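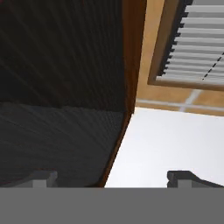
Figure 1. Gripper view in the simulated kitchen, window and blinds at upper right.

Cullura: Choosing Between Two Views in a Kitchen Policy

Jan 8, 2022 - by the Ghorbani lab project group
3 min read
Print | E-mail

Our project compared two camera inputs for a policy trained in the Ultholm kitchen simulator. The policy, which we called Cullura, takes one or both views and outputs arm and gripper commands. We trained on 200 demonstrations and tested each version on 400 rollouts with new start positions.

The gripper view is good for the last part of a grasp, when the fingers are near the object. It is weak during long moves. A close surface can fill half the view, as on the left side of Figure 1, and the encoder then has very little to go on. Our first version used only this view and often drifted while the arm was traveling.

The second version added a view from outside the arm. It shows the counter and the cabinets together, so the planner can tell an open door from a closed one.
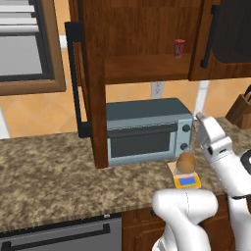 The cost is that the arm can block part of this view. We handled that by dropping one of the two inputs at random during training - never both - so the policy learned to work with either one.

Most of our time went into tooling. The Cenevard logger saved the two streams with separate clocks, and the offset grew over a long rollout. We found 1,646 mismatched pairs before we moved both streams to the simulator step counter. Results from before that fix are not used in this report.

One problem is still open. The policy stalls at times when a door edge is close to the gripper. We want to try a history of 9 past steps in place of the single step used now.

Print | E-mail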